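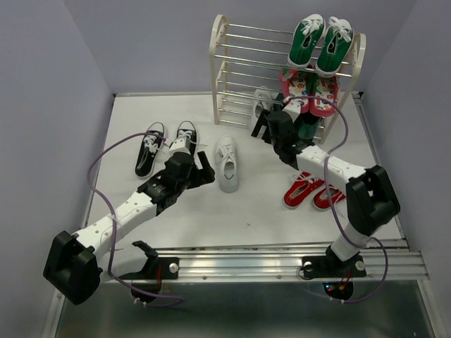

Flarkholm Twin Arm Kit: a year in an after-school robotics club

Reviewed January 2025

I should say at the start that I'm not an engineer. I run an after-school club for 13 young people between eleven and sixteen, and I taught geography for most of my working life. So if you want torque curves you'll need to look elsewhere, but if you want to know whether a pair of arms will survive teenagers, I can help you there!

We bought the Flarkholm kit after outgrowing our little Brisen rovers, which were lovely but really only ever drove about and bumped into skirting boards. The club wanted to pick things up. They'd set their hearts on the tidying challenge at the Antoniadis Cup in August, where your robot has to put shoes away on a rack, and for that you need two arms that can work side by side without getting in each other's way.

Putting it together

The box is heavy and very full. Both arms bolt to a single grooved metal rail, and I can't praise that rail enough. On our old home-made set-up the two halves were forever creeping apart, and every practice began with somebody holding a ruler. With both bases fixed to the same rail we measure once, tighten up and get on with it.

The instructions are good up to the elbow joint and then turn rather vague. Step 80 shows a bracket the wrong way round (we rang up, and they were very nice about it and said a new booklet was coming). It took us 8 sessions from opening the box to the first proper movement, though that included a fair amount of biscuit eating and one long argument over what to call the arms.

The white links come with rows of small holes already in them, and our members have found all sorts of uses for these, mostly cable ties.

In use

Shoes are much harder than you'd think. A canvas trainer gives when you squeeze it, a slipper flops, and laces get into everything. The gripper fingers are long enough to reach into a shoe rack's lower tiers, which I was worried about when we ordered, and the wrist is sturdy if a bit chunky. On the bottom tier that chunkiness does matter, and our drivers have learnt to come in low and slowly.

We practise with a proper jumble -- black trainers, red ones, a pair of pink patterned slippers, green canvas ones -- as the younger members soon noticed that the arms did beautifully with whichever pair they had rehearsed all week and went to pieces with anything else. There's a good lesson in that, and they got to it without me.

Grumbles

The cables, chiefly. They're a cheerful purple and far too generous in length, so they loop over and round the arms. I'd have liked some clips in the box. We've since bought a bag of 100 from Drilent, which do the job very well and have also turned up on pencil cases and somebody's bicycle.

I'd also like a cover for the small circuit board. Ours sits down below the rail with its red wires on show, and I do find myself hovering whenever drinks come out.

Lastly, the joints get tired, or seem to. After a long practice the left arm starts to sag a little, and we now have a break halfway through, for its benefit and mine.

Would I buy it again?

Yes, I would, and we're saving for spare grippers now. It isn't cheap for a club our size, and I'd say it's a bit much for anyone under eleven unless you have plenty of grown-ups about. We came nowhere near the prizes in August, but we did get one complete pair on to the top tier with both toes facing forward, and the cheer could be heard in the car park. They've already started on next year's entry.

Four stars out of five. The fifth is waiting for the cable clips.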